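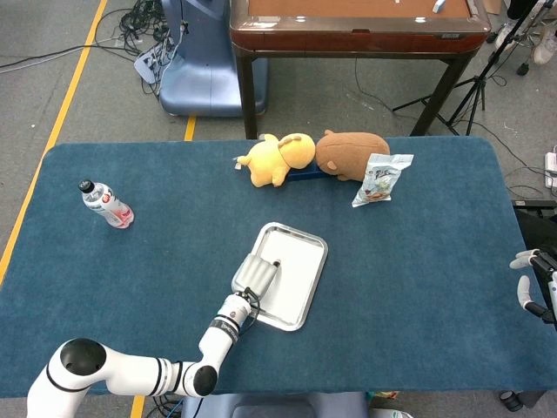
Peninah Mosoti wrote back within the hour to say the old page was no good to her, it told her what the rules were and never what order to do them in, and could somebody please just write down the order. Fair enough. So this is the order.

Covers the two-arm tabletop cells at Lukville, tray and loose item work. Same steps for the Serkska bench, except the stop button is on the other side there and the speed menu has different names. If you're on the big Sanden line, close this page, that has its own book and its own sign-off.

Allow half an hour the first time. Ten minutes once you know it.

Before you power anything

Walk the tape. All the way round, on foot, looking down. The yellow tape is the line you don't stand inside when the arms are live. If a bit has lifted or gone missing, replace it now, not at lunch. Cut the old piece off first, don't tape over it, it rucks up and somebody catches a heel.

Cables next. Anything on the floor that crosses where a person walks gets moved or covered. Power boards go where a foot won't find them. A pile of cable off to the side is allowed under our rules but it has to be outside the walkway and you have to be able to tell which plug is which. Label both ends. Just the plug end isn't enough, I have unplugged the wrong thing twice.

Stands and tripods: legs fully out, cable running down a leg and not swinging free. Give it a push with one finger. If it rocks, fix it.

Shoes closed in. Lanyards off. Hair back, sleeves above the wrist or buttoned tight. Hoodie strings tucked, yes really.

Then the stop buttons. Every one, every session. Press it, check the light changes, try to jog the arm (it shouldn't move), twist to release, reset at the controller. Write your initials on the sheet. If one button fails you don't run on the others. You stop and ring Kacper Kalinowski.

Setting the speed

Start in reduced mode. Always. Even if the last person left it in full and it was fine for them.

Our limits for this cell:

Reduced, someone inside the tape: 192 mm per second at the wrist
Normal, everyone outside: 700 mm per second
Hand teaching: arm in free drive, one person on the arm, one on the button

Those are our house numbers from the risk assessment, not something to copy to your own shop. Your arm, your tool and your table will give you different ones. If you change the gripper, or add weight to it, the numbers have to be worked out again. The assessment goes with the set up, it doesn't go with the arm.

Check the speed on the pendant and then check it by eye. Run a short dry move with nothing held. If it looks faster than you'd expect, it probably is, and someone has left an override on. Top right of the screen, small grey number. Should say 100. If it says anything else find out why before you carry on.

Setting out the table

Felt goes down flat, no ridges. Run your palm across it, power off obviously. A ridge will catch a fingertip on the gripper and the arm will fault or drag the lot.

Tray goes on first, middle of the table, where both arms can get to it. Doesn't need to be square on. A bit of an angle is fine and for most of the tasks we want it to vary. What matters is that there's clear felt all round it, so a gripper coming down at the rim has somewhere to go.

Items after that. Keep to these:

Nothing glass
Nothing open. Bottles have the cap on, done up tight, check by hand
Nothing sharper than a butter knife
Soft stuff is fine, plush toys are fine, check for loose threads and trim them
Snack bags sealed. A split bag means crumbs in the finger pads and you'll be cleaning those with a toothbrush
Nothing over 395 grams until you've done the payload step further down

Bottles lying down will roll. Either lay them so they'd roll along the table and not off it, or accept that one is going on the floor and keep the walkway clear on that side. Do not lunge for a rolling bottle. Let it go. Stop the arm, wait, then pick it up. This is the one people get wrong, it's pure reflex, so say it out loud to anyone new before they start.

Items can touch and they can overlap. Just don't build anything tall enough to fall towards a person.

Both arms together

Most of our near misses are here.

Arm one and arm two share the middle. They don't share it at the same time unless the task file says so. Before you run, open the zones screen and check the shared zone is ticked for both. Ticked on one only does nothing useful, the other arm just doesn't know about it.

Then:

1. Park arm two outside the table edge.
2. Run arm one through its whole path in reduced, empty.
3. Park arm one.
4. Run arm two the same way.
5. Run both, reduced, empty, finger on the button.
6. Run both, reduced, with items.
7. Everyone outside the tape. Normal speed.

Don't skip 5. I know it looks like a repeat of 2 and 4. The two paths can each be clean on thier own and still meet in the middle.

Contact with the tray

Touching the rim is allowed, pushing down on it isn't. Force limit for pressing down is in the task file, leave it alone. If the arm stops with a force fault while it's over the tray, this is what you do:

Stop button first. Don't clear the fault yet.
Look at where the fingers are. On top of the rim, inside it, or under it?
On top or inside: release, reduced mode, jog straight up. Up only, no sideways until you're well clear.
Under: don't jog. One person holds the tray steady, the other puts the arm in free drive and eases it out by hand.
Check the pads after. A torn or folded pad gets changed straight away.

Metal trays are shiny and the cameras don't love it. If the arm keeps coming down a bit off the edge, try dimming the overhead light on that side before you go touching the calibration. Nine times out of ten it's glare. Recalibrating to suit the glare just gives you a worse problem in the afternoon.

Payload

Heavier item, new item, anything you'd call awkward. Weigh it on the kitchen scale. Type the weight in, in kilos, not grams (the field takes either and won't warn you, guess how we found out). Then 3 test lifts, reduced, a hand's height above the felt and no higher. Watch for droop at the wrist and for slip at the fingers. A partly full bottle shifts its weight when it tips, so weigh it as is but test it tilted as well.

Passes all of them, add it to the item list. Slips once, it's off the list till somebody has looked at the grip.

People

Two people minimum when it's live. One on the task, one on the button. The button person does nothing else. No phone, no notes, no helping. Swap every half hour or sooner if you're bored, boredom is a perfectly good reason to swap.

Visitors stay outside the tape and get told where the buttons are before anything moves. Doesn't matter who they are. Doesn't matter if they've got the same arm at home base. We had a bloke from Czerwiński who knew the thing inside out and he still got the talk and was nice about it.

If someone steps over the tape while it's running you stop the arm. No shouting first. Stop, then talk. And no grief for whoever pressed it, even if it turns out the foot was only half over. We lose a minute, so what.

Reaching in to reset items between runs: arm stopped, button pressed in, then reach. A pause on the screen isn't a stop. The arm can come out of pause from the other terminal. Please read that again.

Chairs. Push them back under or right away from the table before going live. An operator sitting down can't get out of the way quickly, so if the task needs you seated, it's reduced mode the entire time.

Packing up

Arms to park, not wherever they finished.
Power down at the controller first, then the wall.
Pads wiped, dry cloth only.
Items back in the tub, bottles upright.
Tray wiped and left on the table, it gets lost otherwise.
Faults and near misses in the log with the time. "Bumped tray 2.40 pm, rim, no damage" is plenty. One line. Short and written beats long and never gets done.
Signed sheet in the folder by the door.

Things that still come up

Can I run on my own if I stay in reduced? No.

Do soft grippers mean I can skip the tape? No. The fingers are soft, the elbow isn't.

The stop button works but it's stiff. Does that count as a fail? Yes, log it and swap it. Spares in the second drawer.

I moved the table a few centimeters, does it matter? Yep. Back to the dry runs, and check the tape still sits where it should.

Who can change the limits? Kacper signs off changes. Put the request in the folder with what you want and why, and keep to the current ones meanwhile.

Next look at this page is April. If a step is wrong or in the wrong order tell me before then and I'll fix it, the gripper swap section is stil to come.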